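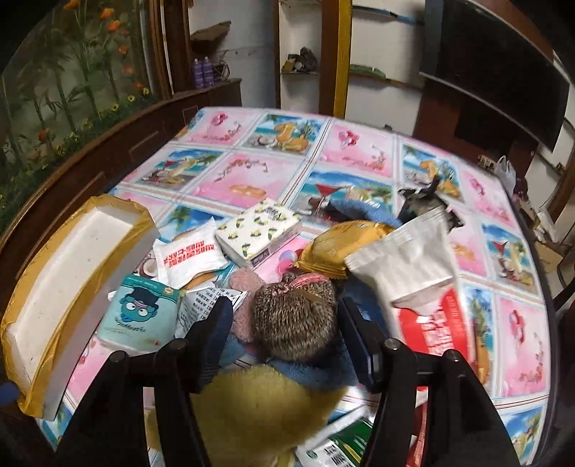 Wanted: Table Clearers (Occasional, Patient)

Forkgate is looking for six people in the Wukthorpe area to tidy things up while we take notes. If you have ever stood over a table and wondered how a hedgehog with a pink bow came to be living among the snack packets, you have the relevant experience.

What you'll do

Each session starts with a table in a bad way: soft toys, a towel, packaging, tissues, an instruction leaflet you may read if you must. You decide what gets folded, what gets binned and what goes in a bag with other bags. Stop when you can see enough tablecloth to eat off. The tablecloth has palm trees and cocktail glasses on it. We do not supply the cocktails.

What we ask

You should be over 18, able to stand for an hour and free for six sessions in all. No qualifications. Professional organisers are welcome but will be asked not to sigh.

What you get

£253 once all sessions are done, plus tea. Bus fares paid on production of a ticket, crumpled or otherwise.

How to apply

Write to Isla Henare at Forkgate, Skemesard House, Wukthorpe, by Mon 23 May. Tell us, in no more than 500 words, about the worst table in your home. Rizwan Minhas reads every one and has asked for no photographs of food.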